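Can a robot tidy the kitchen yet?

Have you ever been asked to clear the table and wished, just for a moment, that a machine would do it for you? You are in good company! Grown-ups have been wishing for the same thing for a very long time. The answer so far is "a little bit, slowly, and with plenty of help".

Think about picking up a jar. You don't work out how hard to squeeze, because your fingers feel it for you. A robot often has just two stiff fingers, and it has to learn where to put them and when to stop closing them.

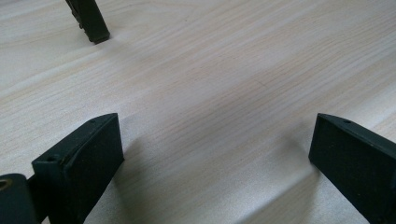

So how does it learn? One way is for people to do the job first, holding grippers like the robot's own, over and over again. Negin Bagheri, who teaches machines at Prusix, says she once moved the same jar 200 times before lunch — and then had a sandwich and carried on. 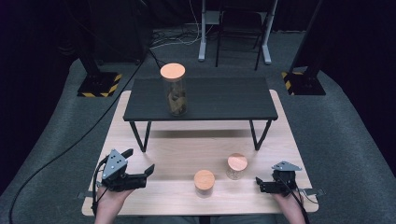

Two hand-held grippers and three glass jars with lids.

Glass is tricky, by the way. It is smooth and see-through, so a robot's cameras can muddle it up with whatever is behind it. You could try this at home with a plastic tub and two wooden spoons. Can you lift it without using your fingers?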